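Steckschlüssel an die Wand: Drahtkörbe für die Werkecke
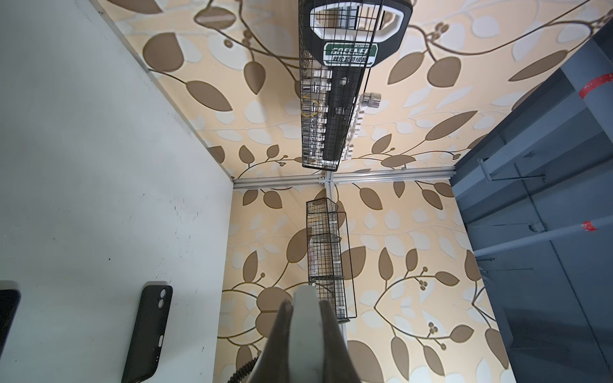
Lesezeit: 2 Minuten

Jeder Haushalt besitzt eine 10er-Nuss, und in jedem Haushalt ist sie weg. Meine lag zuletzt im Besteckkasten, zwischen Kuchengabeln, und hat sich dort offenbar wohlgefühlt.

Inzwischen wohnt der Steckschlüsselkasten in einem schwarzen Drahtkorb an der Wand, vor einer Tapete mit großen braunen und cremefarbenen Blättern, Ranken und Beeren auf Pfirsichton. Ja, in der Werkecke. Wer Werkzeug nur vor Raufaser erträgt, darf gern umtapezieren.

Ein paar Dinge, die ich vorher gern gewusst hätte:

Aluprofile statt Dübelwald. Eine waagerechte Schiene, eine senkrechte, ein Winkel dazwischen, fertig ist das Gerüst. Profile beim Zuschnitt auf Länge sägen lassen und die Kanten entgraten. Die Wand muss dann nicht bei jeder neuen Idee leiden.

Der Kasten kommt aufrecht in den Korb, Griff nach oben. So greift man ihn mit einer Hand, während die andere etwas festhält, das man besser nicht loslässt. Vorher den Verschluss prüfen. Ich habe einmal 40 Minuten unter dem Regal verbracht und dabei auch die 10er-Nuss wiedergefunden, insofern war es ein schöner Abend.

Die Steckleiste darf herausragen. Das sieht unordentlich aus, aber was man sieht, das räumt man auch zurück. Jedenfalls öfter.

Ein zweiter Korb weiter unten nimmt den Kleinkram auf: Schächtelchen, durchsichtige Plastikteile, alles, was »bestimmt noch gebraucht wird«. Einmal im Jahr ausleeren, bei mir im Oktober. Was dann keinen Namen hat, fliegt.

Rotes Klebeband um Rohre und Streben ist billig und rettet Stirnen. Zwei Streifen auf verschiedener Höhe genügen.

Bleibt der Tisch. Weiße Platten zeigen jeden Fingerabdruck, dagegen hilft lauwarmes Wasser mit einem Tropfen Spülmittel und danach ein trockenes Tuch. Gegen herumliegende Telefone hilft beides nicht. Die gehören beim Schrauben in die Hosentasche oder in ein anderes Zimmer.

Oranuch Kaewsai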